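April, a little after 4 pm

Back at the sourdough crackers again, and I am happy to say the Molatdale rye has finally started behaving itself! Nelli Leinonen came by with the second sack this morning (bless her, the stairs are no joke) and we got through two doughs before lunch, with a third resting now under the bench by the window.

Dough A: 600 g rye, the Witkowska starter, fed late last night, salt as usual. Sticky, slow, smelled wonderful. Dough B: same again but with the coarse Plevamik bran stirred in, and I think I was too generous, as it tore when I rolled it past the second notch. I patched it and carried on. Weighed both together before dividing and got 1929 g, a bit under what I had worked out on paper, though I did leave a fair amount stuck to my hands and the bowl.

Baked A first, on the lower shelf. Edges went dark well before the middle was crisp, same as in the Tendlow batch, so I am back to blaming the oven and not the flour. Nelli thinks I should roll thinner and prick more. She is probably right — she usually is about crackers — but I want to try a longer, cooler bake before I change two things at once.
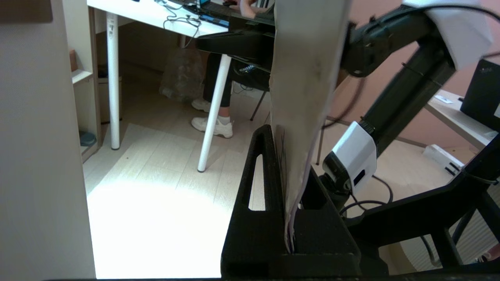
B came out better than it deserved to, snappy all the way across and with a nice nutty taste from the bran. Total for the tin after trimming was 1092 g. If you want some, they are on the shelf over the sink, and please write down what you think of the salt, even if it's only a word or two.

For tomorrow: C goes in at the lower setting, less bran, and feed the starter before going home.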